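Zirico Stage Two in-ear monitor system
Reviewed by Kirsty Leckie, September 28, 2019

I have spent most of my singing life beside a floor wedge that made me sound like a goose in a stairwell, so I came to the Zirico Stage Two well disposed towards anything that might let me hear a note. It's a wireless in-ear set: one transmitter, one beltpack, a pair of earphones and a bag of rubber tips in sizes from toddler to horse. I paid £267 for mine, which is cheap for this sort of thing and still a lot to spend on earphones you can't wear on the bus.

Setting it up is easy. You press scan, it finds a clear channel, and you hold the beltpack near the transmitter until both lights go green. The manual claims this takes 30 seconds. It took me longer the first time, having put one of the batteries in backwards.
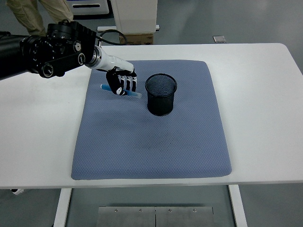
The sound is better than it has any right to be. Vocals sit well forward, the bass is polite, and there's a limiter that steps in when the drummer forgets himself. I did hear a faint hiss between songs, mostly with the volume past 8, and if you need it past 8 you should probably be seeing someone about your ears. Our guitarist, Vilja Hyvönen, has the older Zemix set and says hers is quieter. She also paid twice as much and mentions both facts often.

Range was fine at the Rantala, where the stage is the size of a bath mat. At Irneck in November I walked to the back of the hall during soundcheck and lost the signal by the bar.

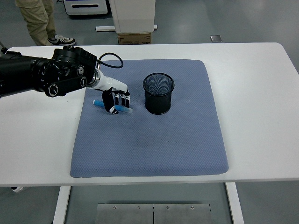

My real grumble is the beltpack. The clip is stiff enough to take a fingernail off, and the volume wheel sticks out just where a guitar strap rubs, so I've twice been blasted in the middle of a ballad. The case has no slot for it either. At home I'd keep the pack on something soft, and a square cushion pad like the blue-grey one on that white table would do nicely, but in the van it rattles about with the spare cables.

Battery life: one full gig and most of a second. Buy rechargeables, and bin the medium tips.

Four stars, and I'm selling the wedge.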